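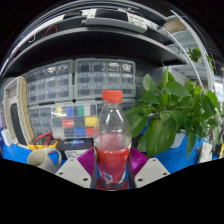 Kadlec asked after the last round whether a line marked "see comment" counts as a pass, and said the contractor's copy had been filed on the basis that it did. It does not. A line is Pass, Fail or N/A. A comment may be attached to any of the three, and a Fail without a comment will be sent back.

**Form 806 — Staff kitchen and dry goods store, Grenwood site**
Inspection date: Sat 28 November
Areas covered: kitchen, dry goods store, connecting corridor
Not covered: loading bay (separate form), roof plant

## A. Access and escape

| Ref | Check | Result |
|---|---|---|
| A1 | Corridor clear to a width of 900 mm along its full length | Fail |
| A2 | Final exit door opens without a key | Pass |
| A3 | Emergency lighting test entered in log | Pass |
| A4 | Floor sound, no lifted edges | Fail |
| A5 | Exit signs visible from kitchen doorway | Pass |

**A1.** Flattened cardboard was standing against the corridor wall behind the store door. With the door open the clear width falls below the figure. Cardboard moved during the inspection. The result stays as found.

**A4.** Vinyl lifted at the threshold between kitchen and corridor. Same place as reported in April. The tape applied then has worn through and does not count as a repair.

## B. Storage and shelving

| Ref | Check | Result |
|---|---|---|
| B1 | Shelving fixed to wall | Pass |
| B2 | Load notices displayed on every bay | Fail |
| B3 | Liquids kept below shoulder height | Pass |
| B4 | Cleaning chemicals in separate locked cupboard | Pass |
| B5 | No decanted product without a label | Pass |
| B6 | Step stool present, feet intact | Pass |

**B2.** Notice missing from the end bay. The other bays are marked for 50 kg per shelf, evenly spread. Until the Julell data sheet for the end bay has been found, do not assume the same limit — the uprights are a different section and the brackets are not interchangeable.

**B3.** Passed, with a remark. Soft drinks and cordials are on the lower shelves as required, but multipacks had been stacked directly on the floor next to the shelving. Use the plinth.

**B4.** Cupboard locked. The key was on the hook beside it. Move the hook.

## C. Refrigeration and hot water

| Ref | Check | Result |
|---|---|---|
| C1 | Fridge air temperature at or below 6 °C | Pass |
| C2 | Door seals clean and unbroken | Pass |
| C3 | Hot tap reaches 50 °C | Pass |
| C4 | Scald warning above sink | Fail |
| C5 | Water boiler descaled, entry in log | N/A |

**C1.** Read from the loose thermometer on the middle shelf. The display on the door is not to be used for this check.

**C4.** Sign present but unreadable from steam damage. Replacement to be the engraved type.

**C5.** Boiler isolated and tagged, awaiting a Grilden engineer. Descaling to be checked before it goes back into use. Do not remove the tag to fill the unit by hand.

## D. Electrical and fire

| Ref | Check | Result |
|---|---|---|
| D1 | Appliance test labels in date | Pass |
| D2 | No extension leads in use on worktop | Fail |
| D3 | Fire blanket in holder, tapes hanging free | Pass |
| D4 | Extinguisher pin and seal in place | Pass |
| D5 | Extractor filter free of grease | Pass |

**D2.** Toaster and kettle both on one extension lead, routed behind the sink. Lead withdrawn. There is a spare double socket on the opposite wall — the toaster should go there.

**D3.** Holder is fixed close to the hob. Acceptable under the current form. The next revision will ask for a position that can be reached without leaning across the rings, so expect this line to change.

## Actions

- A1: cardboard to go straight to the cage. Floor marking to be added behind the door swing.
- A4: threshold strip to be replaced. Tape will not be accepted at re-inspection.
- B2: Julell data sheet to be located, notice fitted. End bay to be unloaded in the meantime.
- C4: sign to be ordered.
- D2: closed on the day, check again at next round.

Copies to Kadlec and the site file. Re-inspection covers the failed lines and C5 only.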